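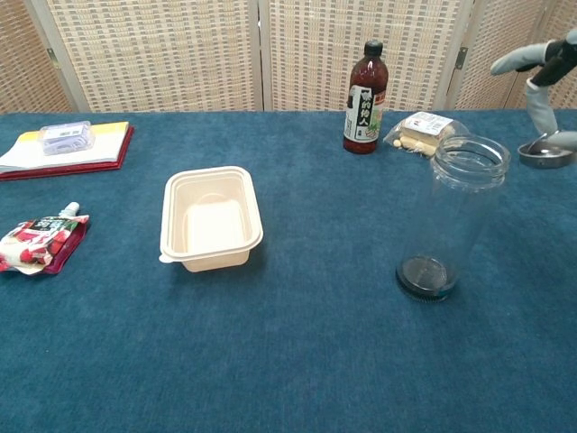

Ticket: Label printer drops every job after the first 37

Product: Halmont desktop label printer, connected by USB
Software: Drudetti Labels
Reported by: front desk, Stalden branch library
Status: Open, waiting on one more test

Problem
We print spine labels in batches of 400. The first 37 come out fine. After that the status light goes from green to orange and the rest of the batch sits in the queue marked "Sending." Canceling the job doesn't clear it. The only way to get the queue moving is to turn the printer off, wait 60 seconds, and restart the print service on the computer.

It started in February, after the desk computer was replaced. The printer, the cable and the label rolls are the same ones we had before.

What we tried
Swapped the USB cable. No change, stopped at 37.
Moved from the front port to a back port. No change.
Loaded a new roll and ran the gap calibration twice. Calibration passes.
Printed the built-in test page from the printer's own button. Prints clean every time.
Removed and reinstalled the driver. The first batch after that got to 37 and stopped with error 696.
Split the batch into sets of 30. All sets print, but each one has to be started by hand and the call numbers get out of order if two people are working on it.

Error 696 isn't in the manual we have. The software help page only says "communication fault." 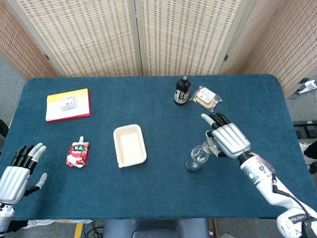

Hashini Fakir replied at 4:15 p.m. that 696 usually points to the computer putting the USB port to sleep in the middle of a job. She asked us to open the power settings, turn off USB selective suspend, and restart before sending another batch. She also wants to know if the driver is set to spool the whole job first or start printing right away. If it's the second, change it.

Update
Selective suspend was on. Turned it off and restarted. The driver was set to start printing right away, so that has been changed too. One batch of 60 went through with no stop and no orange light. The full 400 will be run Saturday morning before opening. Please leave the ticket open until then.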